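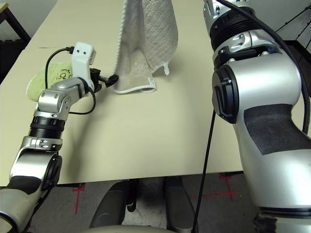

What stops an arm dropping the cloth when the grip signal is lost?
A spring in the gripper, if fitted. Ours has none.

mgwynne: Left gripper opened mid-fold at 20 N. Log shows a 6 ms dropout. 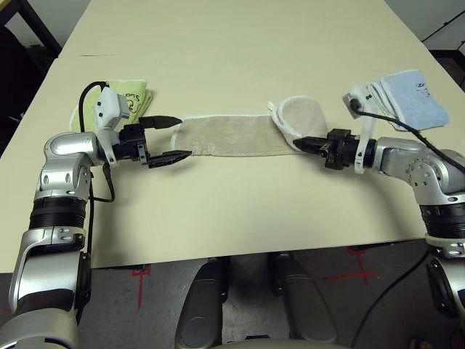
Re: Left gripper opened mid-fold
pilmont_k: Cable fault. The loop at the wrist flexes every cycle.

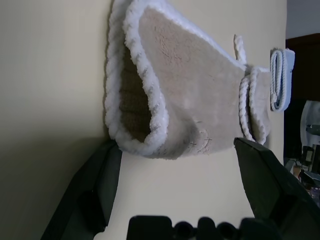

I'd swap it before touching any code.

deng_r: Disagree. 800 cycles is nothing for a cable - check the watchdog timeout.

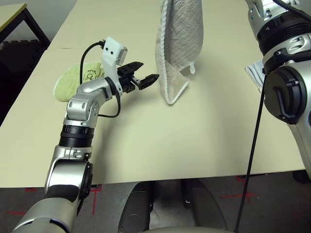 Larley cell, towel folding, June

mgwynne: Timeout was 10 ms. Cable on order.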